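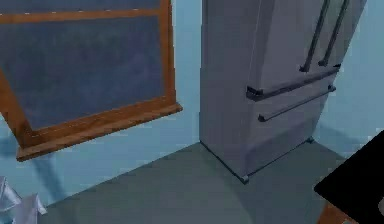 How long should I wait before using a chalkboard I've just painted onto a kitchen wall?

Wait three full days, then rub the side of a stick of chalk over the whole surface and wipe it off before you write anything.

Eoin Hayes
Posted September 24, 2023

The can I bought (Drillard, matte black, from the hardware place in Redavville) says 48 hours. My sister-in-law says a week. My kids say now. I did 2 coats with a foam roller and it feels dry, but there's a faint tackiness near the baseboard where I got generous. Also, is the chalk-rubbing business real or is it one of those things people do to feel involved?

Gobnait Lynch

It's real. Skip it and the first thing you write becomes a permanent resident. I have had "EGGS" on my pantry door since January and have made my peace with it.

Tacky near the baseboard means the paint pooled there. Leave it alone until a fingernail doesn't mark it. Point a fan at it if the kids are circling. If it's still soft after a week, sand that strip lightly and put on one thin coat.

For the rubbing part, lay the chalk flat, go up and down, then side to side, and take it off with a dry felt eraser. Plain white chalk. Keep those liquid chalk pens away from it, whatever the package promises. They're a lovely product for glass.

Gilmartin2000

Three days is fine. I did mine after one night in a cold kitchen and it peeled off in a sheet, like a sunburn.

Gremevach

we just used regular flat wall paint and it works ok?? you can't really read it from across the room but my husband's handwriting is like that anyway. Did 100 grit on the wall first — don't know if that mattered. Dust gets on the toaster.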